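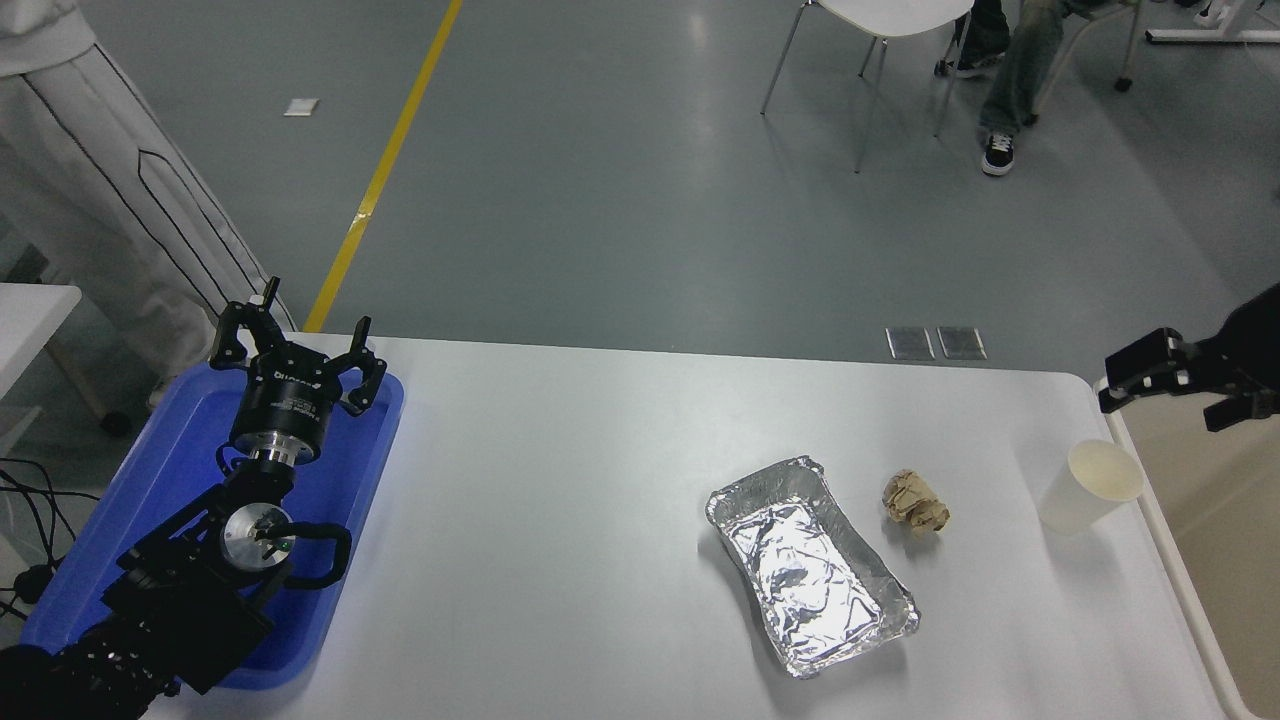

*Foil tray, paper ball and cup on the table, Tuesday afternoon.*

Club ran from three until almost six. We are still on the clearing task for the Rumport meet: paper ball and cup both have to end up in the foil tray, two arms, no hands on the table once the clock starts.

I drove the left arm first and then we traded. The left one is easier for me now. On the right I keep closing the fingers too early and pushing the cup instead of picking it up. Slowed the speed setting down to 700 and that helped some. At 1,165, where Ludico team runs theirs, I can't stop in time.

Best full run today was 93 seconds. We did 8 that counted and threw out the ones where the tray slid. The foil tray weighs nothing, so any bump moves it and then the saved positions are wrong. Somebody wants to tape it down. I read the rules again at home and they say loose items stay loose, so no tape.

The paper ball went better than I thought it would. It squashes and the fingers hold it. The cup also squashes, but then it won't stand up for the next try, and we are going through a lot of cups. Need to buy another sleeve before next week.

Stutau still hasn't answered about the spare gripper pads. Wrote again tonight. Morgan Hall is booked for the next session, so bring the long extension cord and my notebook, which I left on the bus seat last time and had to go back for.

Bed at eleven. Shoulders sore from leaning over.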